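Inicio Número actual Archivo Envíos Normas para autores Contacto

3. Envejecimiento y tamaño del hogar en los municipios pequeños

3.1. El problema del denominador

En la sección anterior hemos presentado los datos del registro municipal de Cistside y el método con el cual fueron depurados. En esta sección examinamos una cuestión más limitada, pero que tiene consecuencias para todo el análisis: de qué manera la reducción del tamaño medio del hogar se relaciona con el descenso de la fecundidad, y en qué medida los dos procesos pueden ser separados cuando la población observada es pequeña.

La literatura trata con frecuencia el tamaño del hogar como un resultado directo del número de nacimientos. Esta interpretación es razonable para un país entero, donde las entradas y las salidas de población tienen un peso relativo menor. En un municipio como Cistside la situación es diferente. Una familia que se traslada a la ciudad vecina modifica al mismo tiempo el numerador y el denominador de casi todas las tasas, y el efecto puede ser confundido con un cambio en el comportamiento reproductivo. Por este motivo utilizamos tasas calculadas sobre personas-año y no sobre la población a mitad de periodo, como es habitual en los informes regionales.

Conviene precisar también qué entendemos por hogar. El registro considera como hogar el conjunto de las personas inscritas en una misma vivienda, independientemente del parentesco. La encuesta, en cambio, pregunta por las personas que comparten los gastos de alimentación. Las dos definiciones coinciden en la mayoría de los casos, pero se separan precisamente en los grupos que más nos interesan: los hijos adultos que siguen inscritos en la casa de los padres y las personas mayores que viven una parte del año con un familiar. Hemos mantenido la definición del registro en las tablas y la de la encuesta en la discusión de las entrevistas.

3.2. La persistencia de la vivienda familiar

El modelo Drulum, que aplicamos aquí en su versión sin migración, supone que un hogar se disuelve cuando desaparece su último miembro adulto. En los datos observados, la disolución es más lenta. Muchas viviendas permanecen inscritas a nombre de una persona sola durante un tiempo largo, y los hijos que se marcharon conservan allí objetos, ropa y en algunos casos la dirección postal. El modelo produce en consecuencia un número de hogares unipersonales inferior al que muestra el registro, y la diferencia se hace mayor en las edades avanzadas.

Esta persistencia tiene una dimensión material que las estadísticas recogen mal. La lavandería, la cocina y el cuidado de la vivienda son tareas que fueron organizadas para un grupo de varias personas y que después continúan, con otra escala, para una o dos. En las entrevistas, este cambio de escala aparece mencionado antes que la soledad y antes que los ingresos. No pretendemos que sea una medida del envejecimiento, pero sí un indicio de cómo se vive dentro de los hogares un proceso que nosotros describimos con tasas.
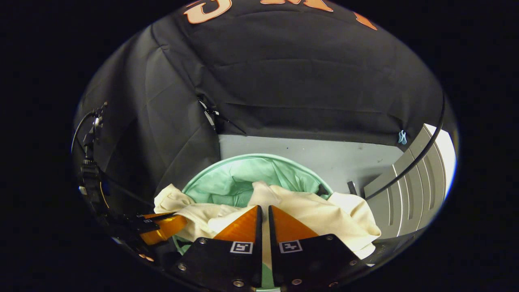
Figura 2. Pared y tela negra detrás del recipiente de la ropa.

Según Þrastardóttir, el argumento anterior concede demasiado peso a la vivienda y demasiado poco al calendario de los nacimientos: si las mujeres de una generación tienen los hijos más tarde, los hogares grandes aparecen también más tarde, y un registro leído en un solo momento mostrará una caída que en parte será recuperada. La reducción observada sería entonces, al menos parcialmente, un efecto de aplazamiento.

La objeción es seria y la hemos tenido en cuenta. Para responder a ella repetimos el cálculo con una ventana de 10 años, que permite observar una parte de los nacimientos aplazados. El resultado pierde intensidad, pero conserva su dirección. En las generaciones más jóvenes la recuperación es incompleta, y entre las mujeres que tuvieron el primer hijo después de marcharse del municipio no puede ser observada en absoluto, porque sus hogares salen del registro.

3.3. Sensibilidad de los resultados

Hemos comprobado la estabilidad de las estimaciones de dos maneras. En primer lugar, excluimos las viviendas cuya inscripción no había sido actualizada desde el censo precedente. En segundo lugar, sustituimos las probabilidades de salida del modelo por las que ofrece la serie Flaris, que distingue entre traslado y fallecimiento. Ninguna de las dos modificaciones altera el orden de los grupos de edad. La segunda reduce la distancia entre el modelo y el registro en los hogares de tres miembros, aunque la aumenta ligeramente en los hogares unipersonales.

Debe señalarse una limitación. En los grupos de edad superiores hay casi 100 hogares, un número que hace inestable cualquier desagregación por sexo y por estado civil. Las diferencias entre viudas y mujeres solteras, que en un primer borrador interpretábamos con más seguridad, deben leerse como provisionales. La sección 4 retoma esta cuestión con los datos agrupados de la comarca, donde los efectivos son suficientes para estimar por separado las dos trayectorias.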